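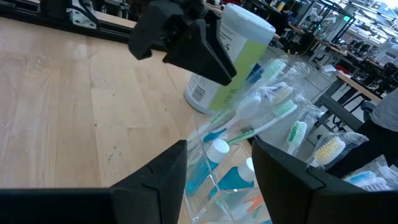
Wrapped toothbrushes and small bottles: keep pointed fingers, or pay for wide pads?

Aliki Kyriakidis
asked in Grippers and End Effectors

Good evening to all. I work in a small lab in Grorkisstead and I am responsible for a table with two black arms which stand on opposite sides and face each other. Each arm has a two-finger gripper with a camera at the wrist, and there is one more fixed camera which sees all the table. The task is sorting of bathroom things. We have toothbrushes, mostly still in their clear wrappers, small bottles of blue liquid with white caps, and a clear acrylic organizer with compartments where the things are kept.

The fingers which we use now are narrow and pointed. With the bottles I am satisfied. The gripper takes the bottle near one end and it stays. The wrapped toothbrushes are my problem. Sometimes the finger takes only the loose plastic and the brush turns inside it like a pendulum. In February I made 36 attempts on wrapped brushes with the left arm, always the same speed, and I wrote every result in a table. Of the attempts which failed, the majority were of this kind.
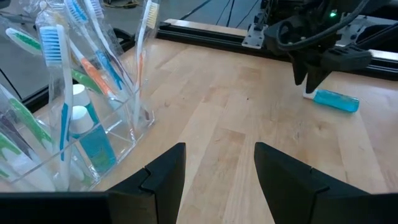 My colleague proposes to buy the wide pads from Sandhu, which for both arms would cost us 525 with the shipping. They have a soft surface and they are much broader at the tip. I am afraid of two things. First, that a broad tip will not enter between the brushes when they stand close together in the organizer. Second, that the wrist camera will see mainly the pad and very little of the object. At this moment, when the gripper is open, I have a good view through the gap between the fingers, and I would not like to lose it.

We drive the arms with a Tirnis controller, where the closing force can be set, but only in steps. I did not change it from step 4.

Has somebody compared these two types on thin things in wrappers? I would be thankful also for advice about which camera to trust for the grasp point, the wrist one or the fixed one.

Jolene Bright
answered

Get the wide pads. We switched and never looked back. The pointed ones are for electronics and stuff like that.

Haris Cheema
answered

I would wait before spending the money. I had both types on the same arm for two months, and the difference was smaller than I expected.

What helped me most was the approach. On the table, take the toothbrush by the handle and align the fingers so that they close across it. If the wrapper is wide, go lower until the tips almost touch the wood, then close. When you close too high you take the plastic and the handle stays below. A few millimeters are enough to spoil it. Check also that your table is level with respect to the arm base. Mine was not, and the left half of the table gave me wrong heights for a long time before I measured it.

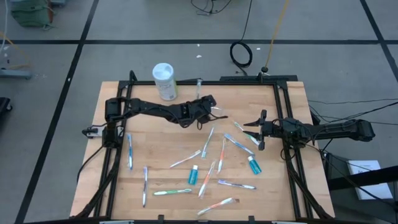 About the organizer you are right to worry. With wide pads I could take the first brush from a full holder only if it was leaning outward. With pointed fingers I could reach also the ones in the middle. So if your task includes taking things out of the organizer, this alone is a reason to keep what you have, at least on one arm. You can put pads on one side and leave the points on the other. It is ugly for the calibration, because you need two tool lengths, but it works.

For the force, please try lower steps on the Tirnis before anything else. I know it sounds contrary to logic. At high force a hard narrow tip pushes a round handle out sideways and keeps only the film. At step 2 it slipped less for me. Thin silicone sleeve over the fingers is also cheap and you can remove it in one minute.

About the cameras: I use the fixed one to choose which object, and the wrist one for the last part of the movement. The shine of the wrappers disturbs both, but at the wrist the reflection moves when the arm moves, so you can compare a few images and ignore what is moving. From the fixed camera the arms themselves cover a part of the table, so move both of them up and back before you take the image for planning.

Aliki Kyriakidis
commented

Thank you, Haris, this is very useful. I checked the level and the difference between the two sides was small, but it existed. I corrected it in the settings. I will test step 2 and step 3 with the same objects and the same table of results, so the comparison is fair. Jolene, may I ask which items you were gripping?
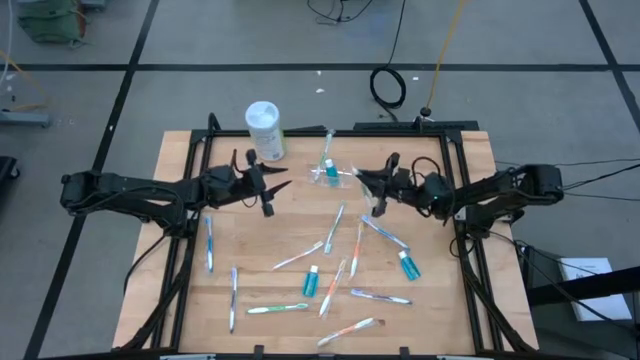
Both grippers over the table, the right one just above the clear package at the back.

One more detail for Haris. When a brush lies very near to the rail, from which side do you approach? My fingers come close to the metal and the controller stops the movement.

Haris Cheema
commented

From the inner side always, with the wrist turned so that both fingers are parallel to the rail. If there is still no space, I push the brush to the center with closed fingers and take a new image. Sandhu has a drawing of the fingers with all the dimensions, ask them for it and put it in your collision model. The default model in Tirnis is bigger than the real finger, and this was the cause of most of my stops.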